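Concrete floor dusty again after sealing
Posted May 26, 2018 by elango_shetty

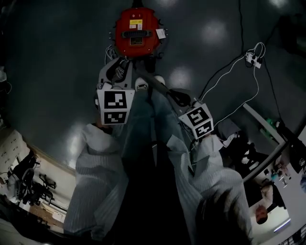 How long do you wait before a second coat of sealer on a garage slab?
Overnight if it's water based, longer if the garage is cold. Read the can, they're all different.

OK so that's what the guy at the Ekmont store told me and I did it. Two coats in January, heater running. Now I sweep and get gray powder every single time. Did I wreck it or is the slab just bad?? House is in Tuvthorpe, built 2000, original floor far as I know.

myrto_s
Did you wash it first? Not sweep. Wash, degrease, rinse, let it dry out properly. Sealer over dust just sticks to the dust and comes up with it.

elango_shetty
Swept and shop vac. No washing. Hose was frozen

myrto_s
Well there you go.

Ravindran P
Disagree, washing isn't the whole story. Dusting usually means a weak top layer, somebody troweled it wet back when it was poured. You can wash it all day long. Needs a densifier, the kind that soaks in, and THEN sealer if you even want sealer. I skipped the sealer on mine, 8 years, no dust.

myrto_s
Densifier won't soak through two coats of acrylic. He'd have to strip it. You're giving him a month of work.

Ravindran P
Two weekends. Rent a grinder from Orozco, done.

lavanya.g
Pls wear a real mask if you grind, that dust is nasty. Also do the tape test before renting anything. Press duct tape down hard in 3 spots, rip it off. Clear film on the tape = sealer is letting go. Only gray powder = probly the concrete.

elango_shetty
Did the tape. Film AND powder by the door, nothing at all along the back wall. So now what

lavanya.g
Door side gets the salt and the wet tires. I'd strip just that part and leave the back alone.

Ravindran P
It'll look patchy. Do the whole floor.

elango_shetty
Don't care about patchy it's a garage. Gonna try the stripper by the door next weekend, will post how it goes. Anybody used the Grindard stuff?

myrto_s
Works ok, stinks. Keep the door open.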